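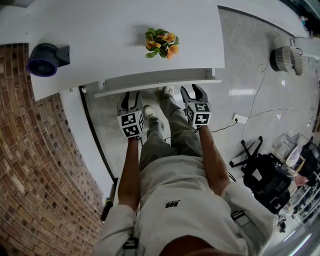 Two hand-held grippers at the white table, marker cubes at the base of each.

pbabic_bromix
Budgeting for the next round. Uvon quoted us 400 a pair for more of these, fingers included. Jeon wants 125 for spare marker cubes. Do I buy spares now or wait?

tallgrass
Buy the cubes now. We had 23 pairs going in August and cubes were what we ran short of.

Ulmont_Deb
Disagree. Print your own cubes and put the money into cables. The right one in your picture has its cable on the floor – that's the part that gets stepped on.

tallgrass
Printed ones never came out square for us.

Ulmont_Deb
Ours did. Depends on the printer.

pbabic_bromix
I can get 2 spare cables per pair in the same order. Will ask Uvon for a price with those added, cubes can wait a month.

Panagiotis Babić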